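Working copy of the notes for the Kilholm small storage set. Edits go through Tímea Pintér; please don't change the folder names.

# Kilholm small storage – tabletop drawers

The set covers little drawer cabinets of the sort people keep on a desk or a hall table, and the small things that end up in and around them. It was put together for Plestero, who wanted pictures and short written notes on how drawers are opened, filled, emptied and shut.

Version date: October 2, 2018

## What is in it

| Folder | Contents |
|---|---|
| `cabinets/` | the drawer units on their own, before anything is put out |
| `tabletop/` | a cabinet with other objects on the table |
| `notes/` | one plain text note per session |
| `lists/` | object lists, one line per item |

There are 2,449 pictures in the current version. Of these, 700 are in `cabinets/` and the rest are in `tabletop/`. The notes are in English, apart from a few early ones by Szabolcs Illés which are still in Hungarian. Translations are welcome.

## The cabinets

All the units in the set are small enough to lift with one hand. Most have two drawers. We kept to plain fronts where we could, as carved or painted ones were making the notes very long.

In `tabletop/` the cabinet usually goes towards the back, which leaves the front of the table free for the loose items. Its angle changes from session to session, so don't rely on the drawers facing the same way each time.
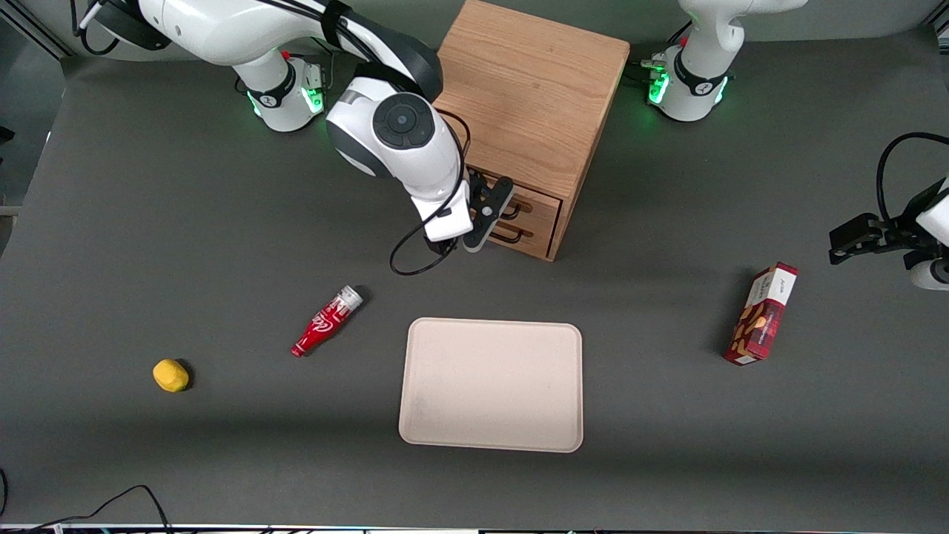
*Two-drawer cabinet in light wood with black bar handles, from `tabletop/`.*

Drawers are named by position only: `upper` and `lower`. Earlier drafts used `top` and `bottom`, but "top" kept getting mixed up with the top surface of the cabinet, where things are sometimes left. If you find an old label, please report it – there are probably a few in the August sessions.

## Drawer states

Each note gives one state per drawer:

- `closed` – the front is flush with the cabinet, or so near that you can't tell
- `ajar` – a gap shows but you couldn't get anything through it
- `open` – the inside can be reached
- `out` – the drawer has been taken out altogether

Miklós Győri and Anikó Barta labelled these separately and then went over the ones where they differed. Nearly all the differences were between `closed` and `ajar`. Where they still couldn't agree, the state is `unsure` and should be left out of any totals.

## Session notes

A note looks like this:

```
cabinet: light wood, two drawers
upper: closed
lower: ajar
task: put the small items away
remarks: lower drawer sticks, needs a second push
```

The `remarks` line is free text and can be empty. It is the only place where stiffness, rattling or a loose handle gets written down, so it's worth reading if you are choosing sessions by hand.

## Known problems

- Dark handles on dark cabinets are hard to make out. Gonzalo Garrido has marked 65 pictures with `handle_unclear`.
- The Gadetti units have shallow drawers. Tall items were laid on their sides to fit, and the notes don't always say so.
- Shadows under the drawer fronts can look like a gap. Check the note before changing `closed` to `ajar`.
- Object names vary. "Tub", "pot" and "small box" may all mean the same thing in different lists.

## Use

Free for teaching and research. Please name the Kilholm set and give the version date. For anything sold, write to Tímea first.

Corrections can be sent as a plain list with the picture name, the old label and the new one. Please keep each list to 100 lines or fewer – longer ones get split before they are checked.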